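What we saw in Ultedville, and what it would cost us

Zuzanna Wysocka had warned me on the phone that the place was hard to find, and she was right. The sign for Pultero is on the side of the building that faces the river, which is lovely for anyone arriving by canoe. Hằng Lý and I arrived by rental car and drove past it twice.

We had come because our shop, Grulent, has reached the stage where everybody agrees we should "look into automation" and each person means something different by it. The owner means fewer overtime hours. The packing room means a machine that folds cloth and puts it in a box. I do the purchasing, so I mean a number on a sheet of paper that stays the same between January and the day the invoice shows up. Hằng runs the packing room and came along to ask the questions I wouldn't know to ask. This is the report I promised the rest of you, minus the parking.

The open day was on Thursday, January 26, 2023, and started at ten with coffee and a talk. The coffee was better. The talk had a slide with a hockey stick curve on it and no units on either axis, and a man from a plastics company two rows ahead of us took a picture of it. After that we were split into groups and sent out to the floor, and things improved a lot.

What they sell

Pultero doesn't build arms. They buy arms from whoever is making decent ones that year, then teach them to do fiddly jobs with soft or awkward things. The teaching is what you pay for. Somebody does the job by hand, over and over, using a hand-held gripper that records as it goes, and the recordings are used to train the arm. Zuzanna, who looks after customer projects, was our guide, and she was refreshingly dull about it. She said the arm would learn whatever we did, including the parts we did badly. Hằng looked at me at this point. I have folded exactly one tablecloth in front of her.

The practical result for a buyer is that there are two purchases hiding inside one. There's the equipment that sits on your floor for years, and there's the recording work, which happens up front and then happens again every time you change the product. We change the product every season. I wrote that down and underlined it.

The floor

I was expecting something like a car plant, with yellow cages and sparks. It looks a lot more like an office where somebody has started moving the furniture out and been called away. White floor, white walls, long stretches of nothing, a mezzanine with a dark railing, then a table with a gripper at it. People walk through with bags. I had been practicing my serious face for heavy industry and had to put it away.
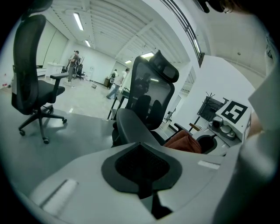

A gripper at the table, with the rest of the big room behind it. Note the chairs, which come up again under "costs."

Hằng got to try the gripper. You squeeze it, it closes, and you very quickly find out how much your fingers have been doing all these years without telling you. She picked up a napkin, then put it down, then picked it up by the hem the way she would at work, and after a few minutes she was quicker than the young man demonstrating. He took it well. I tried it too and will say only that the napkin survived.

She had three complaints, which I pass on because she's going to make them again at the meeting. It gets heavy if you hold it out away from your body. The grip is fine on a thick weave and she'd want to test it on our thin stuff before believing anything. And whoever does the recording should be one of our own packers, because the folds in our boxes are our folds. Zuzanna agreed with the last one so fast that I suspect it saves them money.

The black-and-white square markers, by the way, are printed patterns that help the system work out where things are. I asked what they cost. They cost whatever your printer costs. It was the only free item I found all day, and I'd like it recorded that I found it.

Planning the space

If you remember nothing else from this section, remember that we don't have a big white room. We have the back half of the packing room, which contains a table, the returns, and the broken label printer that we're keeping for reasons lost to history. Zuzanna's advice was to plan for twice the table you think you need, to keep the light the same all day, and to keep people from wandering behind the work while recording is going on, if we could manage it. I pointed out that people were wandering behind the work right then. She said yes, and that they'd been meaning to do something about it.

The light is a real question for us. Our back room has that west window, and from three o'clock on everyone works in sunglasses. A blind is cheap. A blind that people will leave down is another matter.

Power is fine, according to her checklist, as long as we don't run it off the same circuit as the shrink wrapper. Floor loading is fine. The door is not fine. The pallet the cell ships on is wider than our back door by the width of a hand, so either the door frame comes off or the crate gets opened in the yard, and I'd want it in writing who stands there if it rains.

Costs, as far as anyone would say them out loud

Prices at these events behave like deer. You have to sit very still and they come out by themselves. Hằng's method was better: she asked. So we have the following, all of it spoken and none of it a quote yet.

The arm and its stand can be leased or bought. The lease runs for 43 months, a number I asked them to repeat. Apparently it comes from the finance company and the finance company has never explained it. At the end you can hand the thing back or buy it for a sum they'd "be happy to discuss," a phrase I have learned to fear.

Recording is sold in hours. They'd want 144 hours for a first job like ours. This is where the schedule bites, since those are hours of one of our packers standing at a table and not packing. Put that person back in the budget at full wage, and put in somebody to cover for them too. Every brochure on the rack left this out. The number of good recordings they aim for is 1,000, and the bad ones don't count, so a packer who is having an off week will cost us a second week.

The hand-held grippers are rented for the recording period. The finger pads wear and are charged separately. I asked how often they wear out and was told it depended on the cloth, so I'm planning for "often."

Training for our staff takes eight days and is included, though travel and lunch are not. Support after the first year is a yearly fee. Spare parts ship from their own shelves, or so they say, and they did show us the shelves.

Then there are the chairs. Everyone at Pultero works from the same kind of black office chair with the mesh back, and after two hours on my feet I had developed strong feelings about them. Hằng wants chairs like that for the recording table. I said we were there to look at robots. She said the robot wasn't going to be the one with the sore back. They've gone on the sheet.

Things that didn't work while we watched

I trust a supplier more when something goes wrong in front of me, so I was pleased to get my money's worth. An arm at the far station dropped a towel, studied the spot where the towel had been, and then folded the air with great care. The group clapped. The engineer wrote something in a notebook and started it again, and the next two towels came out square. Later on, the tablet with our group's schedule on it ran out of battery, and from then on we toured by instinct.

I also asked to speak to a customer who had owned one of these for more than a year. They gave me two names and one of them has already called back. He's pleased with it on weekdays. I've asked him what happens on weekends and will report.

What I'm putting in the budget

For this year, only the trial: one rented gripper, one packer for the recording hours with cover, the blind, and the chairs. I'd like to see an arm fold our own napkins, the thin ones, on their floor before we take a door frame off. If that goes well we ask for a written quote on the lease and a separate one on buying outright, both with the pads and the yearly support listed line by line.

Hằng would go faster than this. She thinks the seasonal changeover is less of a problem than I do, as the folds stay mostly the same and only the pattern changes, and she wants to ask whether the old recordings can be reused. Zuzanna's answer on the day was "partly." I've sent her an email asking her to define partly.

Anyone who wants to see my notes can find them in the purchasing folder. The page with the coffee ring is the one with the lease figures. If you're going to the next open day yourself, turn in after the tire place and go around to the river side.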